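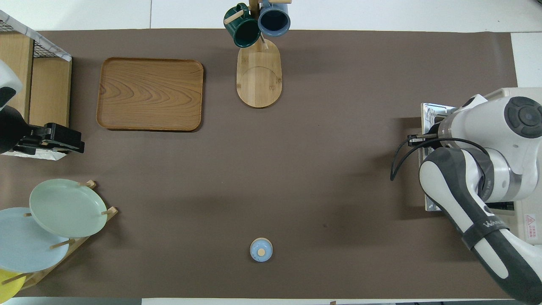 Plateau en bois et porte-tasses, sur la table blanche.

2025-08-02

Je vous avais promis un billet sur les fenêtres de la maison et il arrive avec un bon mois de retard, pardon à celles et ceux qui m'ont écrit pour savoir où j'en étais (vos messages m'ont fait très plaisir, continuez !). Je reprends donc là où je vous avais laissés, avec les courants d'air.

Pour les nouveaux venus, nous habitons Prileck depuis cinq ans, dans une maison en pierre qui a beaucoup de charme et, à notre arrivée, onze fenêtres en simple vitrage. Le premier hiver, j'ai lu tous mes romans sous deux plaids, avec des mitaines. On sentait l'air passer en approchant la main du montant, et certains soirs de grand vent le rideau du salon bougeait tout seul, ce qui faisait beaucoup rire les enfants et un peu moins leur mère.

J'ai longtemps cru qu'il faudrait tout remplacer. Deux devis plus tard, j'ai rangé cette idée dans un tiroir et je me suis intéressée au survitrage et aux joints. Il y a énormément de choses à lire là-dessus et on s'y perd vite, entre la mousse adhésive qu'on trouve partout, le silicone à couler soi-même et les joints à rainurer qui demandent une machine que je n'ai pas. J'ai commencé par la mousse, comme tout le monde je crois, et elle s'est tassée avant la fin de la saison. Sur la fenêtre de la salle de bains elle s'est même décollée par petits bouts que je retrouvais dans la baignoire.

En juillet, j'ai donc repris les choses sérieusement. J'ai tout arraché, gratté la vieille peinture dans les feuillures (prévoyez un masque et de la patience, surtout si la maison est ancienne, et faites vérifier qu'il n'y a pas de plomb) puis posé des joints Faltia en caoutchouc, le modèle à lèvre. Ils sont plus raides que la mousse, on peste un peu dans les angles, mais la fenêtre se ferme avec un petit bruit sourd que je trouve délicieux.

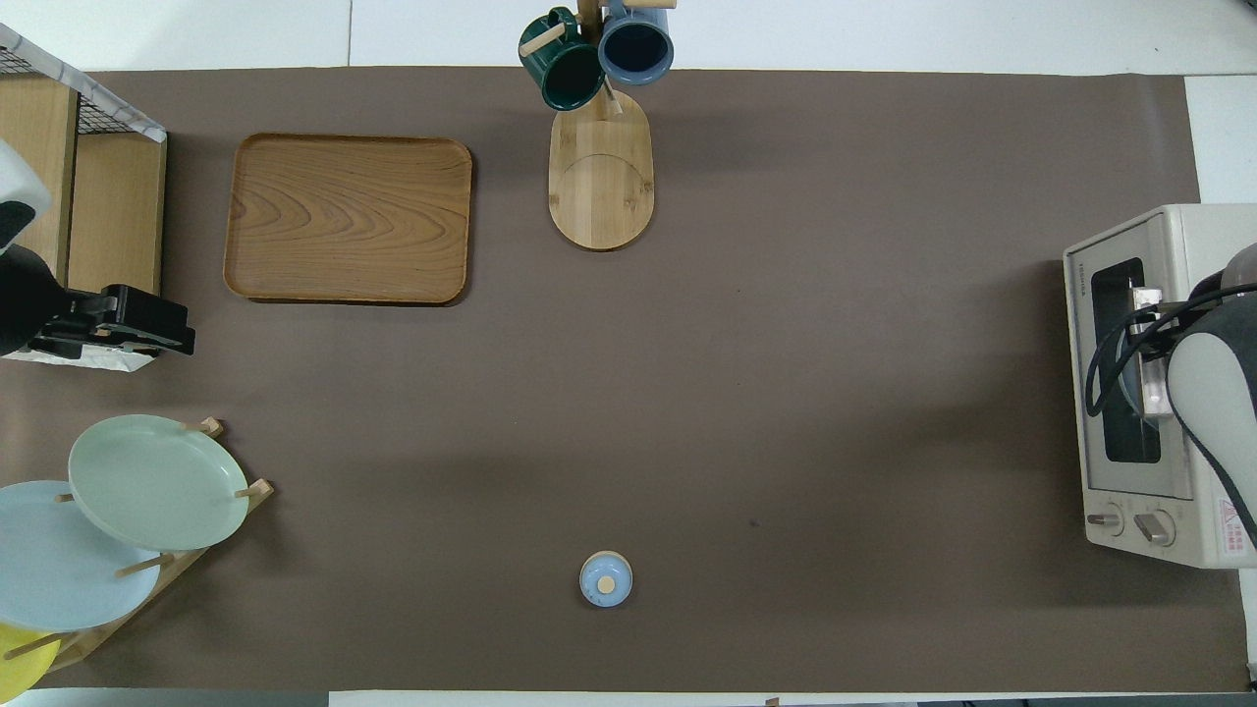 Pour le survitrage, j'ai choisi les panneaux Navside, qui se fixent à l'intérieur avec des profilés à clipser. Je n'en ai mis que sur les fenêtres côté nord, celles des chambres et du palier. La prise de cotes est le moment délicat — mesurez en haut, au milieu et en bas, et gardez la plus petite valeur. J'ai voulu aller vite sur celle du palier, j'ai mesuré une seule fois, et le panneau de 88 centimètres de large est reparti d'où il venait. Une semaine de perdue et des frais de port en prime !

Côté budget, j'en suis à 770 euros, joints, panneaux et pot de peinture Harawira compris. C'est une somme, je ne vais pas vous dire le contraire, mais elle reste très loin de ce qu'on nous demandait pour des menuiseries neuves, et j'ai pu garder les vieilles crémones auxquelles je tiens tant.

Est-ce que nous aurons plus chaud cet hiver ? Je vous le dirai en temps voulu, il serait malhonnête de juger un joint au mois d'août, toutes fenêtres ouvertes. Pour le bruit, en revanche, la différence est nette : je n'entends presque plus le camion de la laiterie le matin, et j'ai failli en rater le marché.

Il me reste la porte d'entrée, qui laisse passer un jour sous le bas par lequel entrent les feuilles, les araignées et parfois le courrier du voisin. J'hésite entre une plinthe automatique et un simple boudin cousu maison, rempli de balles d'épeautre. Si vous avez essayé l'une ou l'autre, racontez-moi en commentaire, même longuement, vous savez que j'aime ça.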